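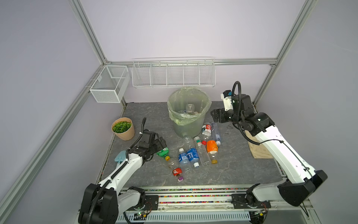 **Where do the empty plastic bottles go?** Into the lined bin at the desk end of the room, with their caps on or off.

Cesgate, November - Drindard, the office supply firm from Cesgate, today presents Budo, a bottle collection plan for small offices and shared workrooms. The plan gives each room one round bin, a pack of light green bags and a pickup on an agreed day. Offices can sign up from this month. 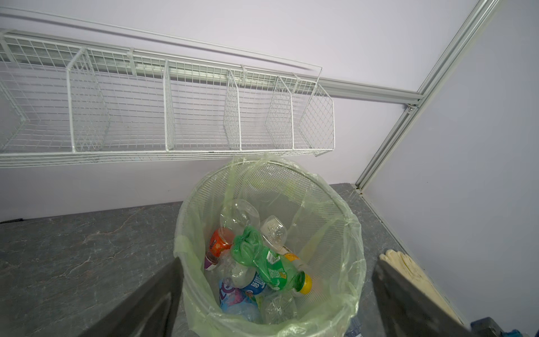
*Reading time: 3 minutes*

Many small offices drink bottled water and juice every day, and the empty bottles stay on the tables until the evening. With Budo, people put them in the bin when they clear the table. The bag is folded over the rim, so it is easy to see if it is placed well, and it can be tied and changed in a moment. Labels can stay on the bottles. Loose caps go in the same bag.

"We wanted a plan which asks very little from the people in the office," says Somtochukwu Ogundipe, founder of Drindard. "They have their own work to do. A bin close to the table is a small thing, but it must be in the correct place."

Drindard tested the plan in 17 offices in Cesgate during the spring and summer. In this period the offices filled 1000 bags. After the test, the firm changed to a thinner bag and made the pickup hours more flexible - the early morning was not comfortable for everybody.
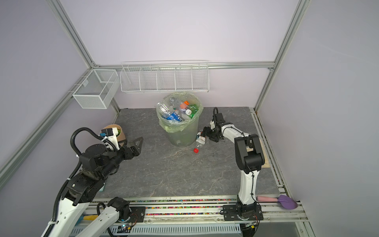
The bags are brought to the Omoregie sorting hall, where caps and bottles are separated and the bottles are pressed. Offices do not need to wash the bottles, but we kindly ask that they are empty. Glass, cans and paper cups are not part of the plan at present.

"The mixed bags were our biggest problem before," says Kendra Beaulieu, who manages the pickups at Drindard. "Now the drivers can see through the bag what is inside, and they lose less time at the door."

Budo is offered for a period of three months, and after this it can be continued month by month. New bags are left at each pickup. For prices and pickup areas, please contact the Drindard office in Cesgate.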